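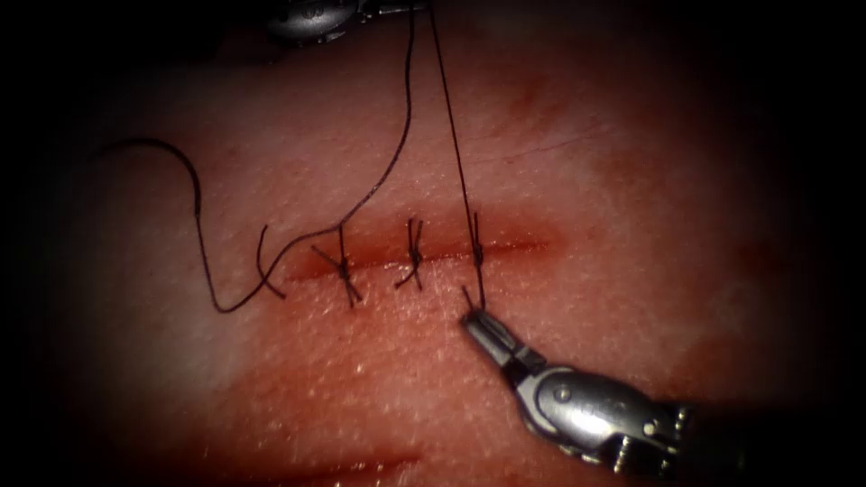

Three stitches in dark thread on a practice pad, with one end of the cut still to do.

How do stitches work?

Have you ever had stitches? I have! I was seven, I fell off a garden wall, and I was so busy yelling that I never got a proper look at what the doctor was doing to my knee. So I've been making up for it ever since.

Doctors have another word for stitches. They call them sutures (say it "SOO-churs"). The job is pretty simple to explain: when a cut is too deep or too wide to stay shut by itself, the thread holds the two sides close together while your body gets on with the mending.

You might think it's just like sewing a sock. I did! But when my aunt Pushpa sews a hem she uses one long thread that goes in and out, in and out, all the way along. With the kind of stitches in my picture, every one gets its own knot. The thread goes in on one side of the cut, comes out on the other, and gets tied. Then you start again a little farther along. Grown-ups call these "interrupted" stitches, and I love that, because it sounds like somebody kept walking in and talking to the doctor.

Why bother with all those knots? Well, if one comes loose, the others can still hold on.

See the little ends poking up from the knots? If they were snipped too short, the knot could slip undone. They also give the nurse something to grab when it's time to take the stitches out. (Some threads never need taking out at all — they melt away inside you!)

And does it hurt? Usually the doctor numbs the skin first, so you might feel some tugging, but it shouldn't be sharp. If it is, say so, loudly.

Try it yourself: ask a grown-up for two scraps of felt, some thick yarn and a big blunt plastic needle. Tie each stitch with a double knot, and leave little tails. My first one looked like a squashed spider.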